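Teaching RAM insertion by hand guiding or by remote control?

Asked by slatbench

I'm having way too much fun with this. We have an arm at work with a parallel gripper and a wrist camera, and I'm trying to teach it to take a memory stick out of a fixture and seat it in a desktop PC lying on its side. So far I've recorded 30 demos by grabbing the arm and pushing it through the motion myself. The reach looks great on playback. The last bit, where the stick meets the slot, is a mess – it lands a hair off, leans, and the arm stops on its force limit.

Should I keep hand guiding, or switch to a leader arm and drive it from a chair? And where should a demo start? Mine all begin from the home pose, way up over the bench.

Answers

fellen_fan

Leader arm. Hand guiding is fine for waypoints but you'll hate it for anything tight.

odness_tinkerer

Ooh, I love this task! We spent most of July on nearly the same one at the Odness shop, so I'll go long.

Hand guiding has two problems here. Your own arms end up in the camera view, and at playback they're gone, so the policy is looking at something it never trained on. Also, you feel the contact through your hands and fix it without thinking, and that force never gets recorded unless you have a sensor past the point where you're holding on. With a leader arm you have to make the correction through the robot, and it goes into the data (it's slower and clumsier for the first 20 tries or so, stick with it!).

What worked for us, in order:

1. Bolt the fixture down, but leave the PC free to shift a little between demos. Slide it a finger's width, turn it a touch, record again.

2. Start most demos low. The trip down from home is easy and you only need a handful of those. We start ours with the gripper already over the board, close to the CPU socket, with the memory slots just next door: 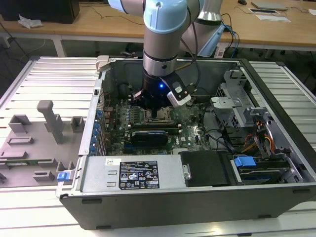
3. Drive by the wrist view. Put it up on a monitor and try to do the whole insertion without looking at the real machine. If you can't tell from the video whether the stick is lined up, the policy can't either, and you should re-aim the camera before you record anything else.

4. Record recoveries on purpose. Come in crooked, touch, back off, straighten, go again. I used to throw these away as bad takes – big mistake. They did more for us than any of the pretty ones.

5. Pause for a beat before the push. It gives you a clean place to split the demo in two, and you can train the press as its own short skill.

Have someone else drive for a session too. People approach the slot differently, and a bit of variety helps as long as everyone agrees on which end goes in first.

Clip back any loose power wires on the first day. Ours snagged one on the way in and I lost an afternoon of recordings.

lyons_bench

Agree with most of that, but I'd push back on the leader arm being a must. We run Ukska controllers with a force sensor at the wrist and hand guide from above the sensor, so the contact gets logged fine. For the video problem we replay each trajectory with no one near the arm and keep the replay footage. It takes twice as long and sometimes the replay misses, but you get clean images.

Also, check your time stamps! Our camera lagged the joint data and we had over 3,000 frames paired with the wrong pose before I caught it. Looked exactly like your "a hair off" problem.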